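How Preketti Got Its Fingers
A page for young builders, October 2024

Preketti is a robot arm that lives in a shared workshop. Three people build it together: Seija, Santeri and Eetu. The arm has 6 motors, and each motor turns one joint, like your shoulder or your elbow.

At the end of the arm there is a gripper. It is the hand of the robot, but it has only two fingers. You can try this yourself: hold a pencil with your thumb and one finger. Two are enough for many things!

Near the gripper sits a small camera. It moves together with the hand, so the robot can look at the place where it wants to grab.
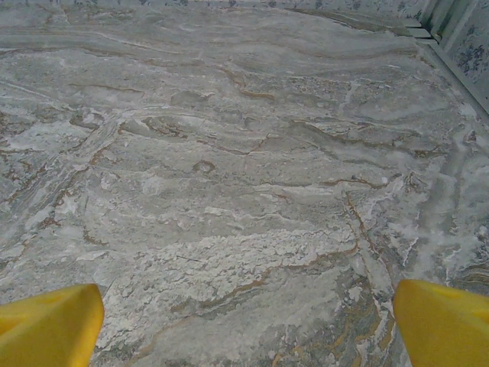 Preketti's two yellow fingers, spread wide over a marble-patterned surface.

For us it is easy to say what is a thing and what is only a pattern. For a robot it is hard. A brown line in a stone pattern can look like a piece of string. Santeri gave the computer 121 pictures to practice with, and it still made mistakes – once it tried to pick up a shadow.

When the fingers close, they must know when to stop. Eetu wrote a rule for this. If the motor has to push too hard, the fingers wait. The gripper can lift up to 100 grams, so a small apple is too heavy but a plum is fine.

Word to remember: a joint is a place where two parts meet and can move.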